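Keeping Camera and Monitor Cables in Good Shape
Workshop tips from Lengate, updated 2/12/25

Most cables fail at the plug end, where the wire bends hardest. A few habits will keep yours working longer.

Coil loosely. Follow the natural curve of the cable and stop when you feel it push back. Never wrap it around your hand and elbow. Close the coil with a hook-and-loop strap; zip ties pinch the jacket.

Label both ends. Masking tape works but leaves glue behind after a summer in a hot van. Trygve Lundgren uses printed heat-shrink and writes the length on it.

Clean contacts with a dry brush first. If that does not help, use a little isopropyl alcohol on a lint-free swab and let it dry fully before plugging in.

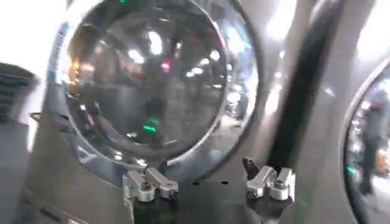

Room lights reflected in a polished dome.

Tape down any run that crosses a walkway. Use gaffer tape, lay it lengthwise over the cable, and peel it back slowly at the end of the day. Duct tape leaves residue on floors and jackets.

Hang long cables on wide pegs. A single nail puts a kink in the same spot every time. Two pegs set a hand's width apart work well for video cable.

Test before you pack. Plug each cable into a known good monitor and wiggle both ends gently. If the picture drops, tie a knot in the cable and set it aside for repair. We go through the whole rack every March.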